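How Does a Robot Learn to Pick Up a Peach?
By Myfanwy Bevan
February 13, 2021

Think about the last thing you picked up. Maybe it was a spoon, or a sock, or your little brother's dinosaur. Did you have to think about it? Probably not! Your hand just went. It opened up to the right size, closed at the right moment and squeezed just enough.

A robot can't do that on its first day. It has no idea how big a sock is or how hard to squeeze a banana. Somebody has to show it, and for a while now one of those somebodies has been me.

I work on a project called Trirkdale, and my job is to make examples. An example is one go at a small chore, from start to finish. I reach for a toy, grab it, lift it up and put it down somewhere else. That's one! Then I do it again with the toy turned a different way. On my best day I made 114 of them, and my thumb was very tired.

But where's the robot?

It isn't there! This is the part that surprises people when I visit schools. When I make examples I don't use a whole robot. I hold a tool called a gripper, with two fingers that open and close when I squeeze. It has a camera on it too, so the camera sees my fingers (well, the gripper's fingers) and whatever I'm reaching for. Later on, a computer program goes through all those recordings and looks for patterns. When the fingers were this close, what did they do next? How far did they open for something round?

You learned a lot of things like this yourself. If you watched a grown-up tie shoelaces over and over, and then had a try, you were learning from examples. The program needs a lot more of them than you did, though. A LOT more.

Why all the toys?

Toys are great because they come in such odd shapes. A ball is pretty much the same from every side, but a starfish has arms poking out all over the place. If I only ever practiced with balls, the program would get very good at balls and be hopeless at starfish. So I mix things up. I move them, swap them and lay them on their sides. I go to different rooms as well, because a robot that has only seen one tidy table can get muddled by a busy room with shelves and cables in it. 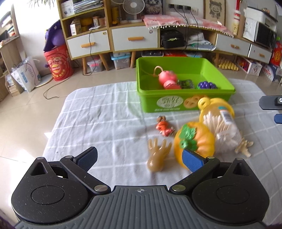
TRY IT YOURSELF

My fingertips have bumpy blue pads on them for this job. You can make your own gripper out of a pair of kitchen tongs. Spread a cloth on the floor and put out a few things: a soft toy, a plastic jar on its side, something small that stands up. Now move them into a box using only the tongs.

Which one was hardest? Did you come at it from the top or from the side? Turn it around and try again. Then ask a friend to copy exactly what you did, without you saying a word. They're learning from your examples!

WORDS TO KNOW

Gripper: a tool with fingers for holding things.
Example: one recorded go at a job.
Pattern: something that happens again and again in the same sort of way.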